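Speaker notes, version I printed out. Slow down, Imtiaz. You always rush the first page.

829 views · 10 comments · Share

Right, hello everyone, thanks for coming in out of the rain (if it's not raining, skip that). My name's Imtiaz and I'm going to talk for half an hour or so about keeping a diary, and in particular about keeping a bad one. Mine is very bad. I've brought three volumes of it and you're welcome to flick through them at the tea break, although I've put a bulldog clip round one section of the middle one and I'd ask you to respect the bulldog clip.

I started when I moved to Satton. I didn't know a soul, I had a rented room over a shop that sold curtain rails, and my aunt Dilruba had given me a page-a-day diary as a leaving present. I think she'd been given it herself, there was a label inside with the corner torn off. Anyway, I wrote in it the first night. I can read you the whole entry: "Arrived. Room smaller than I thought. Had beans."

(Pause. They usually laugh at beans. If they don't, carry on.)

Now I was quite ashamed of that at the time. I'd read a couple of published diaries at school and they were all full of weather and war and people being clever at dinner. So for the next few weeks I tried to write like that, and I've still got those pages and they're dreadful! There's a paragraph about a bus queue that goes on for a page and a half and has the word "melancholy" in it twice. I gave up before the end of the month. The rest of that year is blank apart from a dentist's appointment.

What got me going again was a chat with Sumaiya Ekanayake, who some of you will know from the Tuesday – no, don't say which day, they've moved it – from the family history group. She was going through her grandfather's pocket books and she showed me a page. It was all prices. What he'd paid for lamp oil, for a haircut, for a pair of laces. There wasn't a feeling in it anywhere, and she said she'd learnt more about him from the laces than from anything the family had ever told her. He bought laces constantly. He must have walked miles.

So I went home and I wrote down what I'd spent that day and what I'd eaten and who'd rung. It took me ten minutes at the most and I've stuck with it ever since, give or take a bad patch one August.

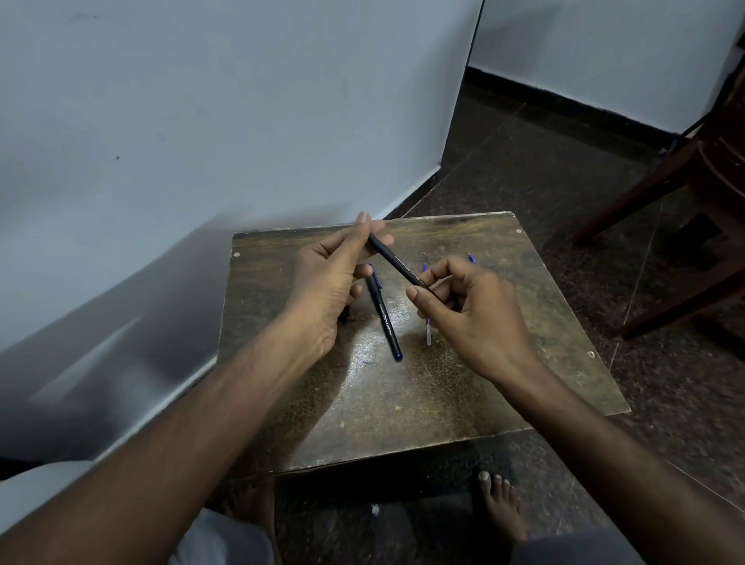

Imtiaz Siriwardena

People always ask me what to write with, and I do have opinions, sorry. I like a biro or a gel pen in black, because blue fades on the paper I buy. I used a fountain pen for one winter and I spent more time washing my fingers than writing. My friend Rajitha swears by pencil and says it outlasts the lot of us, and he may be right, but I press too hard and I go through the page. Use whatever's nearest. Keep a spare close by too, as a pen that gives up halfway through a sentence is a marvellous excuse for going to bed.

Same with the book. Don't buy a beautiful one! I was given a beautiful one, leather, ribbon, the works, and it's got a single entry in it that I wrote in my best handwriting and then felt silly about. The ones I fill are plain exercise books. If you miss a day in a dated diary you get an empty page staring at you, but in an exercise book you just write the new date underneath and off you go.

(Drink some water. Hold up volume two, clip side away from them.)

I want to read you a few bits now. I've picked ordinary ones on purpose.

"Koppel Road shut again. Walked the long way. Saw a man carrying a door."

"Rafsan rang, talked for an hour, cannot remember one thing he said except that he's off onions."

"Boiler. Again. Rang the same chap."

That's it, that's the standard. I wouldn't call any of it good, but when I read the one about the door I can feel the wind that morning and I know exactly which coat I had on, and I never wrote down the wind or the coat. It all comes back along with the door. I find that a bit magical, if I'm allowed to say so.

A word on privacy, as somebody asked last time. I write everything as though my sister will read it, and when I can't, it goes under the bulldog clip. Some people use initials. I tried initials and I now have a whole month about somebody called T and I haven't the faintest idea who T was. We fell out, whoever it was.

I counted up my entries for this talk, which I'd never done before, and there are 1,691 of them. A good few just say "tired". I nearly left those out of the count, but then I thought no, I picked the book up, I wrote the date, it counts.

(If running late, jump to questions. If not, do the bit about Dilruba's recipe being in volume three, and how she denies ever putting raisins in it.)

Paper's on the chairs, there should be a sheet each. I'd like you to write down what you had for breakfast and one thing somebody said to you today. You won't have to read it out. Five minutes, and then Sumaiya's going to put the kettle on.

10 shares · 10 comments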